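Fouad Sleiman and wife welcome baby girl

03/07/2026

FOUAD Sleiman is a dad again.

The Plerkthorpe singer told fans late last night that his wife Rita gave birth to a daughter, their second child, after what he called "a long night and a lot of bad coffee." Mom and baby both home. Both doing fine.

The little girl weighed in at 8 pounds and has been named Nour, after Fouad's grandmother. Big brother Karim, 3, got to hold her first, before either set of grandparents. That went down well with some and not so well with others, the singer joked.

"He asked if she was staying," Fouad wrote. "We said yes. He thought about it and went back to his cereal."

The post had 881 comments by breakfast. Plenty from old bandmates, plenty more from fans who have followed him since the Demura days, when he was playing weddings and sleeping in the van.

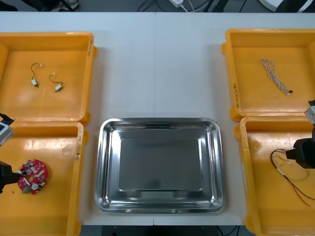
It's been a busy stretch for the family. They moved back to Plerkthorpe in December to be closer to Rita's parents, and Fouad called off the last few dates of the Zikel tour so he wouldn't miss the birth. Refunds for those shows are still going out. Anyone waiting on theirs should check with the venue they bought from, not the band.

He hasn't said when he'll be back on stage. A spokeswoman for his label, Abou Jaoude, said only that he is "taking the time he needs" and that the new album is finished, apart from one song he keeps changing teh words to. No title yet. No release date either.

Fouad and Rita married six years ago in a small ceremony at her uncle's farm. They have mostly kept their son out of the spotlight, and the new arrival looks set to get the same treatment. No photo of her has been shared so far.

Fans have been asked not to send gifts to the house. Cards can go care of the label's office at 234 Mill Street, and they will be past on to the family.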